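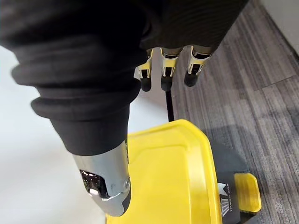
*Page last changed: March, 4:35 p.m.*

## Trirerbridge to change household recycling collection this spring

The Town of Trirerbridge will move to a single-cart recycling collection this spring, replacing the separate bins now used for paper, metal and plastic. The change applies to all homes that receive curbside service, including those on the Stundeck side of the river, where collection is currently handled under a separate contract.

Under the new schedule, recycling will be picked up every second week. Trash collection stays weekly. Residents will receive a postcard showing their route number and their first collection date, and new carts will be delivered in the two weeks before that date. Carts belong to the address and should be left behind when a household moves.

The most noticeable change concerns plastic lids and caps. Until now, residents have been asked to put loose lids in the trash, as the sorting line at the Pfister Road transfer station could not handle small, flat items. The station's screens were replaced over the winter, and lids wider than 4 inches may now go in the cart loose. Smaller lids and bottle caps should be screwed or snapped back onto an empty container. Metal lids are accepted in any size if they are placed inside a can and the top of the can is pinched shut.

"The question we hear most often at the counter is what to do with lids," said Ehab Cherkaoui, the town's solid waste coordinator. "We have had to give a complicated answer for a long time. The new rule is shorter, and we hope it will fit on the refrigerator door."

Containers should be empty and rinsed. Labels do not need to be removed. Plastic bags, foam cups, garden hose and anything with a cord or a battery will still be refused. Carts that contain these items will be tagged and left at the curb, and the household may set the cart out again on its next regular date once the items have been taken out.

The standard cart holds 35 gallons. Households that need more room may ask for a second cart at a one-time charge of $21. There is no charge to exchange a damaged cart. Apartment buildings with more than 9 units will keep their shared dumpsters and are not affected by the change in schedule, although the new rule on lids applies to them as well.

Old bins may be kept for other uses or dropped off at the transfer station during regular hours. Bins left at the curb after the changeover will not be collected - crews will not have space on the trucks to carry them.

Residents who cannot bring a cart to the curb may apply for assisted collection. The form is available at the town office and at the Prernutero branch library. Those who already receive assisted collection do not need to apply again.

Questions about routes, missed deliveries or cart sizes should be directed to the solid waste desk at the town office. Callers should have their street address and route number ready.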